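Notes from the Demo Desk
by Denise Holroyd
April 17, 2025

If you read the January column, you'll remember I ended it by promising that by spring I would know what I was doing. Well! I know more than I did. I've been spending my working hours in the Zadunetti kitchen, driving a robot arm around by hand so that a learning system called Anum can (we hope) pick up the knack of ordinary kitchen jobs by studying what I did. Several of you wrote in wanting to know what that is like as a job, so this one is for you.

The short version is that I sit with the controls, I do a small task, I save it, and then I do it again with something changed a little. Each go is called a demonstration, or a demo if you've been here longer than a week. Our target for this kitchen is 2000 demos and as I write this we have 873 in the bank, which sounded like a lot until Kálmán Fodor put it on the wall chart and I saw how much white paper was left over.

I used to think the hard part would be steering. It's a bit like parking a car in a mirror for the first few days, and then your hands sort it out and you stop thinking about which way is which. What I still find hard is the getting there. Moving the arm from one spot to the next without dawdling, without swinging wide, without that little stop-and-think wobble in the middle. The wobble goes into the data along with everything else, you see, and Anum has no way of telling that it was only me wondering where I'd put my coffee.

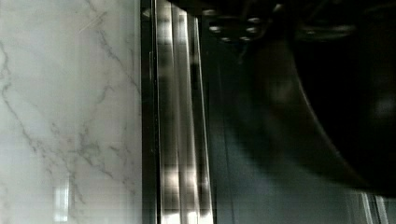
Kinga Kovács, who looks through all our recordings before they go into training, can spot my wobble from across the room. She's very kind about it. She'll play a stretch of the wrist view back and ask, "What were you deciding here?" and nine times in ten I was deciding nothing at all. So now I plan the whole move before I touch the controls. I say it under my breath, too: over, down, close, up, across. The new people think I'm praying.

Then there's the matter of variety, which Kinga and I have argued about more than anything else (cheerfully, mostly). My instinct was to keep the counter neat and put each thing back in the same place, the way I would at home. Wrong instinct! If the cutting board never moves, the system can learn where the cutting board was and not bother to look for it. So we shift things. Turn the tray, slide the board over a few inches, swap the tea boxes around, move a bottle. We do it between demos and never during, and we try not to fall into a pattern, although people are hopeless at being random. Gizella Takács rolls dice. I have started borrowing them.

We also vary the person. Anikó Vincze drives fast and comes in steep, and I come in low and take my time, and Gizella is somewhere in the middle. I worried for a while that one of us had to be right. Kinga's view is that a mix is fine as long as every one of us finishes the job cleanly, and that the thing to avoid is one person changing style halfway through a batch. That's why we swap after every 10 demos, at the end of the batch and no sooner, even if your shoulders are begging.

Mistakes, since Oláh asked about them at the last open house and I gave a muddled answer: yes, we keep some of them. If I miss a grab and then recover, that goes in a folder of its own, and it can be very useful, as the system needs to see how a person gets out of trouble. If I miss and then flail, we bin it. The tag gets written straight away, in plain words, before anybody has time to feel proud or embarrassed. "Missed, backed off, got it second try." That sort of thing.

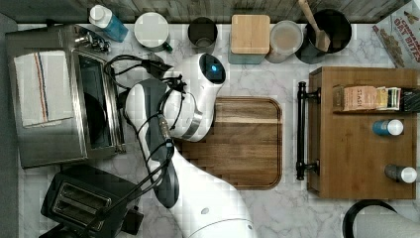
Vol. 6, No. 4

The other half of the job is clerical and I won't pretend it's thrilling. Every batch gets a line in the log with the driver, the task, what was moved, and a note about the light. Light turned out to matter more than I'd guessed, what with polished stone and steel giving you glare in one spot and gloom in the next. I'd have drawn the blinds and been done with it, but Kálmán wants morning and late afternoon both in there, so we do both.

Coming up next: Trustex is lending us a second set of controls in a couple of weeks, which means Anikó and I can finally stop fighting over the chair height. If you'd like to have a go yourself, we're looking for left-handed drivers in particular, as all of our demos so far come from right-handers. Leave your name at the front office with a note of which mornings suit you, and bring flat shoes, a snack and a bit of patience!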